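Do I need a transit visa if I never leave the airport?
Posted by Lostar

Flying to Munside in August with a change at Mota. The layover is 27 hours, which the airline calls a "connection." My passport gets a visa for almost nowhere, so I'd like to know before I buy a second ticket home. 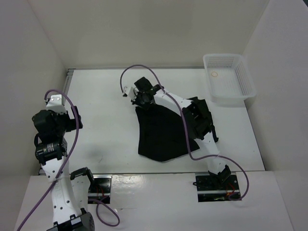 Pluvberg wrote that Mota lets you stay airside for 24 hours and after that you're a visitor, like it or not. Apply online, allow 30 days, and bring 2 photos. They will only want one.

seat_by_the_toilet
You'll be fine, I did it years ago. Different passport though. And a different airport.

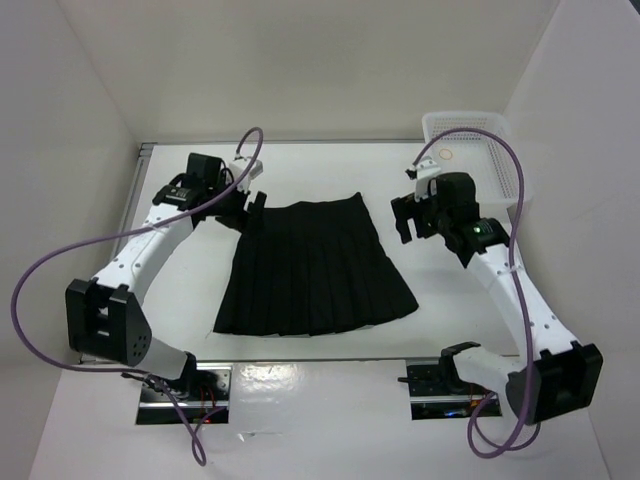 Black pleated skirt, laid flat

Pluvberg
Please ignore the above. Check with the airline too, they can refuse to board you.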